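Leather Weekend at Wurnthorpe – Your Questions

So many of you have written in since we opened booking for October, and we love it! Miroslava Dmytriv, who teaches both days, has gone through the inbox with us.

Do I need any experience?

None at all. Most people who come have never held an awl. If you can thread a needle and sit still for an hour (with tea), you can stitch a card holder by Saturday lunchtime.

What will I make?

Everyone makes a card holder first, then picks one of two bigger projects – the Arkmont belt or the Matei pouch. The pouch is Miroslava's own pattern and it's a joy to put together, all curves and one very satisfying fold. The belt is quicker, so belt people often get time to play with edge dyes.

How many people are in a class?

We stop at 21. That's two long benches plus the corner table by the kettle, which fills up first every single time.

What kind of surface do we work on?

Cutting happens on a mat and punching happens on a thick poly board. Please don't swap them, as a punch goes straight through a mat! If you're practicing at home, a plain mat on a firm table is plenty. Wipe it down before you lay out pale leather, and give it room on all sides so your ruler can hang over. 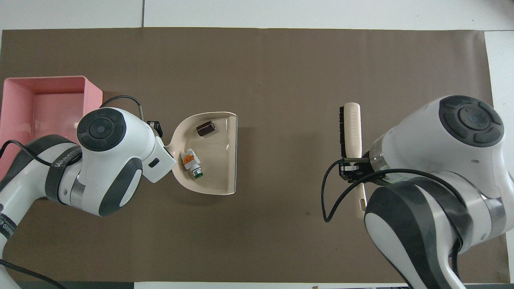 Can I bring my own leather?

Yes please! Vegetable-tanned, 2 mm or close to it, works best for both projects. We also have Kirnier offcuts in a big bin, and you can dig through those for as long as you like.

Is there an age limit?

You need to be 16 or over. The knives are properly sharp and we want to keep them that way.

When do we start?

Doors open at 9:30 both mornings and we cut our first piece at 10. Lunch is soup and bread, and there's always a vegan pot.

I can't make it anymore. What now?

Email us by the Monday before and we'll move you to the spring weekend at no charge. After that we can still pass your place to a friend – just send us their name.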